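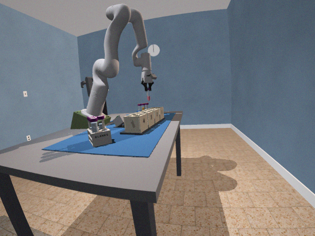
Can a machine do the chores yet?

Every few months a reader forwards us a clip and asks if we should stop hiring for the sorting bench. The latest comes from Hodov, whose Werka project wants an arm to handle capped lab tubes: pick one up, carry it over, set it in a rack. These are simulator pictures, so no real tube has been at risk.

We remain unmoved. Picking up a tube is the part that demos well. Our bench staff also spot a cap that isn't seated, wipe up a drip, and answer the phone while doing it. A simulated tube doesn't have a label peeling off or a sticky ring left by someone's coffee.
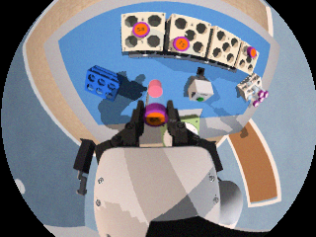 The gripper with a purple-capped tube, racks along the far side of the bench. Simulation.

Hodov says its arm will get 1,000 practice runs before anyone plugs in a real one. Fine. Gebreyes ran 2,000 for its towel folder, and the shop that leased it sent it back after 11 shifts. Grukodel's shelf stocker lasted longer but needed a person standing next to it, which we already had.

What we'd like to see is one ordinary shift on a real bench with mixed tubes, and a plain count of how often somebody had to step in. If that number is under 30, we'll drive over and look. Until then the October rota stands as posted.

Last updated: October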